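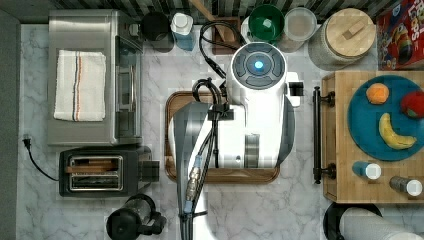
The breakfast end of the worktop: toaster oven, toaster and kettle in one row, with the chopping board alongside.

How to set up a breakfast corner

I love a breakfast corner! Ours began one June when I got fed up with crossing the kitchen for the bread, back for the knife, then back again for the butter, all before I'd had any tea. It took me 20 minutes to put right and I've been telling everyone about it ever since.

You will need
A clear stretch of worktop near a socket
Your toaster, kettle and anything else you use before 10 in the morning
A chopping board
A clean, folded tea towel
A damp cloth

1. Take everything off. Yes, everything, even the jar of odd pens. Wipe the surface down and get right into the back corners (marble shows every crumb once the light hits it, and so does my old Todlow bread bin).

2. Put the hot things together. I like them in a line down one side, with the toaster next to the toaster oven and the kettle after that. Check your instruction booklets for how much space each one needs, and don't push anything under a low cupboard.

3. Sort out the leads. Run each one behind or beside its appliance so it never crosses the place where you chop. If a lead is too long, loop it loosely and tuck it back — never wind it tightly around something warm.

4. Give the board the best spot. Mine goes within arm's reach of the toaster, so toast can go straight from slot to board to plate. A board with a rim is a joy for catching crumbs, and a square of damp kitchen paper underneath stops it sliding about.

5. Line up the bottles and cups at the back. Tall ones behind, everyday ones where you can grab them half asleep. My friend Khôi Châu keeps his honey on a saucer, and I've happily pinched that idea.

6. Find a home for the tea towel. The top of the toaster oven is handy while it's switched off and cold, but move the towel before you turn the oven on. A hook works well too, and I got a set of 3 from Demissie.

Try it for a few mornings before you decide it's finished. I swapped my kettle and toaster twice, and I'm still tempted to move the mugs!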